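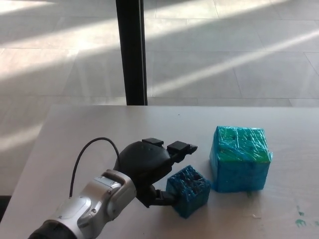 July 17, 2022. Brushed finish, handle bars for the Nunholm job. The cause of the blotchy look on the first batch is still open. Grain direction is consistent on the flats and wanders on the radiused ends, where the part rolls under the belt and the scratch opens up into short arcs. On a rounded part the eye forgives a good deal if the joints are dark. The silver housings on the arm show the effect: brushed finish, rounded segments, and the darker gray seams between them break the surface before a change in grain would read as a fault. Our bars have no seams. The finish has to carry across the whole length in one run, so the blend at the radius matters more than it would on a segmented part.

Sequence used on the first batch, for the record: 80 on the belt to take out the extrusion lines, then straight to 400 on the flap wheel. That jump is too big. The deep scratches from the belt stay in the bottom of the grain and collect compound, and after the lacquer they show as gray streaks. I had put the streaks down to the lacquer and lost most of Friday on it. Under the loupe there is compound in the scratches before any lacquer goes on.

Chaimae Bensaid had a different reading. She thinks the compound is only part of it and that the degrease is leaving a film. Her check was to take two offcuts from the same bar, wipe one with the usual solvent and wash the other in warm detergent with a soft brush, rinse, and watch how the water sheets. The wiped one broke up into beads at the ends. The washed one held a continuous film. Same bar, same abrasive, same hands. I repeated it with two more and got the same thing, less clearly on the second pair, which had been lying on the bench under a rag.

So two faults on top of each other. Changes for the next set:

Belt 80 only where the extrusion lines are deep. Everything else starts finer.
Intermediate step on the Baloch nonwoven wheel, medium, light pressure, full-length strokes only.
400 last, one direction, no going back over the middle.
Detergent wash and rinse, then solvent wipe with a fresh cloth for each bar.
Hang to dry. Do not lay on the bench.

Belt speed stays as it is for now. I would like to slow it down but then the two changes can't be told apart.

Lacquer is the Iverow clear, satin, thinned as on the tin. A 500 ml batch is too much for one session. The last third had begun to thicken by the time the end bars went through, and those are the ones with the orange peel. Mix half that and mix again. The strainer needs replacing. The spare in the drawer is the coarse one and should be labeled.

Masking on the threaded holes: the silicone plugs work, the tape does not. Tape left a ridge at the edge of the hole on every bar I looked at. The plugs are slow to fit if they have been stored cold.

Test set is 39 short pieces cut from scrap bar, same alloy, same profile. Stamped on the back face with the step code before abrasive work, so the stamp burr gets cleaned off with everything else. Codes are in the blue folder. The pieces with the code ending in W are washed, S are solvent only. A few of the S pieces were also handled without gloves on purpose and have a G added.
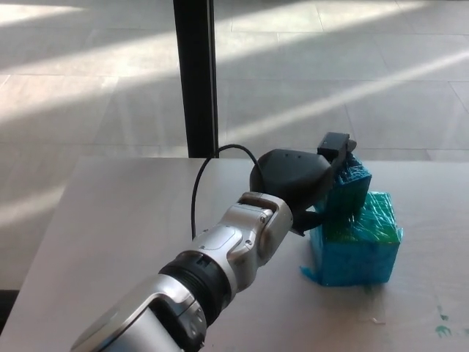

Lighting for the inspection. The old arrangement, under the tubes over the spray bench, hides exactly the faults that Vuvevetti rejected. Tubes give a long soft reflection that lies along the grain and fills it in. Side daylight is harsher and better. Angular parts show themselves at once in it, each flat either bright or dark. The faceted panels on the silver wrist segment send back strong highlights while the recesses drop to soft gray, and the glossy curved shell lower down has its light gathered along the upper rim. Our radius behaves like that shell. The highlight collects in one line near the top of the curve, and any change in scratch depth will show as a wobble in that line. So for the bars I will be looking at the edge of the highlight and ignoring the middle of the face. A pale beige surface underneath is also kinder than our white board, which throws light up into the underside and flattens the reading.

Procedure, then. Bar on a pale matte surface, long axis at an angle to the window, viewer standing at the end. Roll the bar slowly toward the viewer and follow the highlight. Mark faults with a wax pencil on the back face only. Two people, separately, then compare. Overcast sky if there is a choice, and write down which it was.

The gloss meter is of limited use here. Its window is flat and wants a flat part, and on the radius it rocks and gives whatever it likes. Readings along the grain and across it also differ enough on the flats that a single figure means little. I will record both directions on the flats and leave the ends to the eye.

Durability is a separate question and should not be mixed in with the appearance trial. The reference handle from March has been opened and closed over 500 times on the door to the stores and shows wear at the underside only, where fingers close on it. The lacquer has gone shiny there. No lifting at the edges. It was a solvent-only part, so if the wash improves adhesion we should see it last longer than that one, but there is no way to know from a single handle and I don't want to quote it to the customer.

Open points:

Does the wash leave water in the threaded holes? Blow out and check before plugging.
Ask the supplier whether the extrusion lines are worse on one side of the die. All the deep ones so far were on the same face.
Flap wheel is glazed on the left half. Dress it or change it before the W pieces.
Compound: try the dry bar on a few of the offcuts and see if the streaks disappear without any washing.
Chaimae to write up the water film check with the two pairs and put it in the folder behind the codes.

First six pieces, three W and three S, are through the 400 step and hanging. Lacquer tomorrow morning if the humidity is down.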